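Bremholm handheld gripper kit - gallery

Quick gallery from our look at the Bremholm kit. Full review in November, once the rest of the numbers are in. For now just pictures and a few notes, typed fast.

Kit is hand-held grippers, printed markers, charger, and a login for Climeo, their recording software. Price as tested 1842 for the pair, shipping extra. 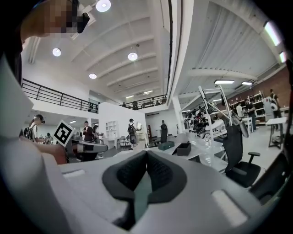 Setup first. Unboxing to first usable recording took 40 minutes, most of it Climeo updating itself. Manual is thin. Pairing is easy once you find the right page (its near the back, no idea why).

Box tasks are a good test for these. Lids, small latches, getting a finger under a rim. Two people can work at one table without the software mixing up the grippers, which was our big worry going in.

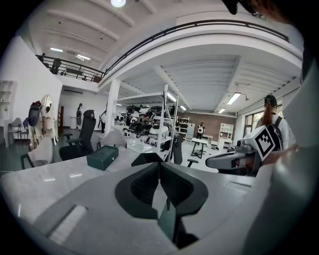
Battery - 50 minutes per charge on ours, Bremholm promises more. Bring a spare. Weight is OK for short runs, wrists complain after that. Grip spring feels stiff the first day, then you stop noticing.

Finger pads come off with one screw. Replacements ship from Jalali in packs of 14, and you will want a pack. Soft stuff like paper or tissue is where fresh pads matter most, worn ones let it slide.

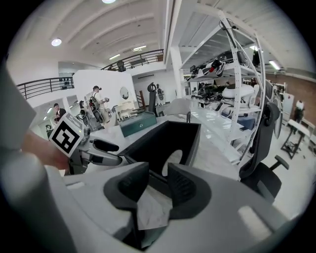

Brerkura
Hardware reviewer

Exports are plain folders, no lock-in, big plus. Climeo did crash twice on long sessions but kept the files both times. Support answered teh same afternoon.

Still to test: the left-handed grip and the cheaper single kit. Will add more pictures to this page when thats done.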